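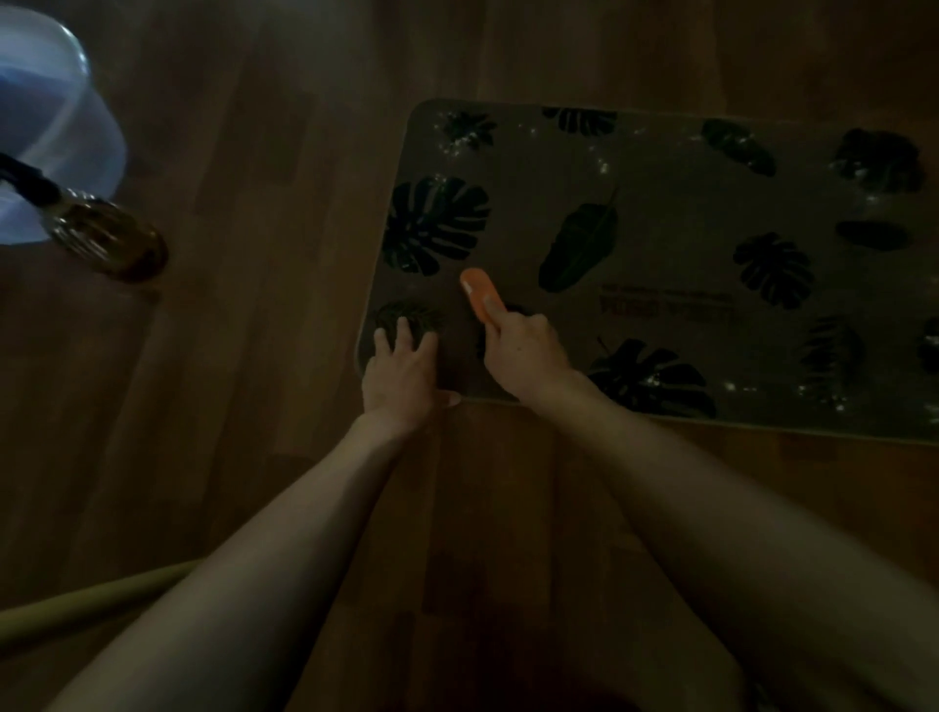
Chapter 7
Small Textiles: Mats, Runners and Rugs

Pick up any bath mat in your home and turn it over. The underside will tell you more than the top does. You may find a rubbery coating, a woven backing, a layer of felt, or the same cotton loops you saw on the front. Each of those backings has its own way of meeting water, soap and a brush, and learning to read them is one of the real pleasures of this part of the course!

In Chapter 6 we worked on hard floors, where dirt mostly sits on the surface and a damp mop will lift it. Textiles hold on to things. Sand works its way down between the fibers, soap film dries in a thin coat over them, and body oils help both of them stick. A mat can look perfectly fine from standing height and still release a startling amount of gray water when you start on one corner. If you have never seen this, you are in for a treat.

Spot scrubbing by hand

Large carpets are cleaned in passes with a machine. Small mats are better done by hand, and the method is simple enough to learn in an afternoon. Spread one hand flat on the mat and press down. With the other, work a small brush in short strokes close to the hand that is holding. Stay near that anchor hand. When the brush wanders too far from it the mat begins to creep and bunch, and most of your effort goes into moving fabric around.

Choose a brush you can close your fingers over. Stiff bristles are for flat, tightly woven mats and for rubber edges. Soft ones are for pile, and for printed surfaces, where hard scrubbing can dull the color along the high points of the weave. Dark prints deserve extra patience. A pattern of deep green leaves on a gray or olive ground hides stains beautifully, so you will often find a mark with your fingertips – a stiff patch, a slightly tacky spot – well before your eyes pick it out.

Protecting the floor underneath

Many mats are cleaned right where they lie, and that puts the floor into the job as well. Wood and laminate planks have seams, and seams let water in. Use a barely damp brush, blot as you go, and lift the mat afterward so that both surfaces can dry. Tile is more forgiving, though grout still deserves a wipe.

The Qureshi method, which we take up in Section 7.2, divides a mat into strips and finishes each one before the next is wetted. Students at the Tudar training center practice it on 36 mats over the term, beginning in November, and the improvement between the first mat and the last is wonderful to watch.

Before you read on

Find one small mat and a soft brush. Rub a damp white cloth over a hidden corner and look for any color on the cloth. Then write down the fiber content from the label, the type of backing, and the kind of floor the mat normally lies on. Keep these notes – you will need them for the drying exercise at the end of the chapter.

7.1 Reading the backing

Backings fall into two broad families, coated and uncoated.

© Mukside Learning | Contact us | Back to top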